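My Feet Are Two Different Sizes and Yours Probably Are Too

August 20, 2024

101 shares | 2 comments

I bought the same shoe for nineteen years. Same size, same width, same boring navy lace-up, a new pair every time the old one gave out. If you had asked me whether they fit I'd have said sure, of course they fit, they're my size! Then in March I walked the length of the old canal path outside Stutesholm with a friend, came home, peeled off my socks and found a blister on my heel so big I took a picture of it to show my mother.

So I've spent the summer learning about shoe fit, and now I can't stop talking about it at parties.

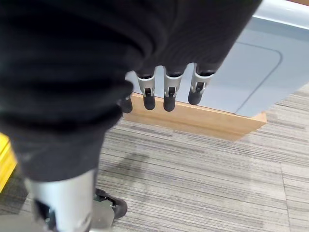
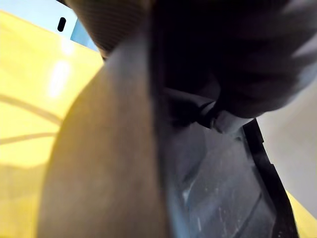
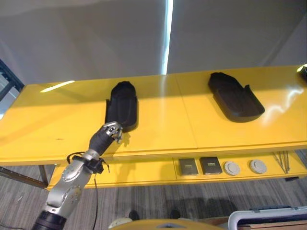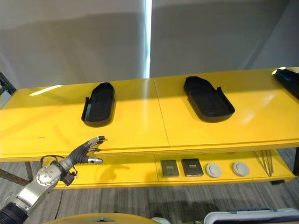
One reader, writing in after I mentioned the blister in my spring column, told me to quit blaming the path and go get both feet measured, standing up, late in the day. She added that she'd worn a size too small through her whole working life and found out the week she retired, and that she was still mad about it.

I did what she said. I went to Chamoun, the shoe store on the corner by the post office, the one with the brown carpet I remember from back-to-school shopping (same carpet, I'd swear to it). They still have the cold metal measuring thing with the slider. You stand on it with your full weight, which matters a lot more than I thought, and somebody kneels down and squints and says "huh." You don't want to hear "huh" from a person holding your foot.

My left foot is half a size longer than my right. Both of them are wider than anything I had ever put them in. And both were longer than my size, the size I'd been writing on order forms since college.

Feet spread out, you see. They get longer and flatter with age, with pregnancy, with plain old standing around. I knew that the way you know things you read in a waiting room, and I had filed it under things that happen to other people's feet. Mine had been sneaking outward for years while I kept buying the same box off the same shelf.

There's the time-of-day business, too. Your feet are bigger in the evening than they are at breakfast, and bigger on a hot day. I used to shop for shoes first thing in the morning with a coffee in my hand, pleased with myself for beating the crowd, and then wonder why everything pinched by dinner. These days I go late, after I've been on my feet, in the socks I plan to wear. I was told to take my own insoles along as well, and to pull out the ones that come in the shoe and stand on them. If your foot hangs over the edge of the insole anywhere, put the shoe back. That's the whole test, and it takes ten seconds, and I had never once done it.

Length is the part everybody checks. We press the front with a thumb, we say there's room, we pay. But you can have a thumb of space past your toes and still be in the wrong shoe if the widest part of your foot isn't sitting at the widest part of the shoe. Mine wasn't. My arch was hanging out somewhere in the middle with no support under it, and my poor little toe was folded in like a letter. I went home and stood barefoot on a paper grocery bag, drew a line around each foot with a pencil, cut out the shapes and set my old navy shoes down on top. Paper stuck out on both sides. I laughed, and then I felt kind of bad for my feet.

(Do this tonight, by the way. Get someone else to hold the pencil, straight up and down, or you'll lean over and it comes out crooked. I had to do my right foot over.)

I wish I could say I walked out of Chamoun with the perfect pair that same afternoon. I walked out with Saketti walking shoes, gray, a full size up, wide, and I thought they were hideous. They looked like dinner rolls. I wore them around the house for a week so I could still return them, up and down the stairs, making dinner, taking the trash as far as the back door but not an inch farther. I kept meaning to hate them. By the end of the week I was putting them on before my slippers.

Then came the second problem, my left foot. When your feet don't match, you fit the bigger one and deal with the smaller one afterward. There are little ways to do that: a thin insole on one side, a tongue pad, a different way of lacing. I'm a convert to the lacing. You use that extra hole at the very top, the one I always assumed was a mistake, and make a small loop on each side and run the opposite lace through it before you tie. It holds your heel back where it belongs. I've now shown this to my dentist's receptionist and a stranger at a bus stop.

I started slow. My first outing in the new pair was 3000 steps on flat sidewalk, down Jurnovska Avenue to the library and back, with a stop to sit on the wall and check my heel like a nervous parent. Nothing! Not even a pink spot. I added a bit every few days after that, and in July I did the canal path again, the whole thing, in the heat, gravel part and all.

I came home tired and sunburned on one side of my neck. The heel was fine. I did lose a toenail, but that one was on its way out already, and my friend says I shouldn't put it in the article.

The navy shoes are still in the closet. I tried them on last week before sitting down to write this and couldn't get the left one past my instep without a spoon.

Letters to the editor: Box 1057, Stutesholm | Copyright 2024 | Back to top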